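July, late. Ravn faulted again on the writing job, error 271. The wrist joint tripped on overload and the arm stopped dead with the pen still down. I hit the stop, cut the power and logged it for Stutonton. 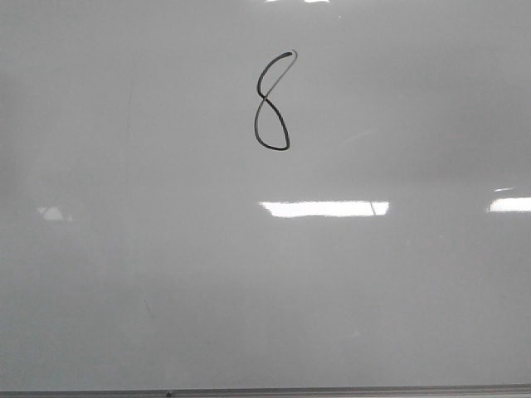
Third trip since lunch – the log says 3, and I make it the same. An 8 is all there is on the board. I've dropped the pen pressure to 44 and locked the cell until Skonder send the new joint. Home by seven, bad head.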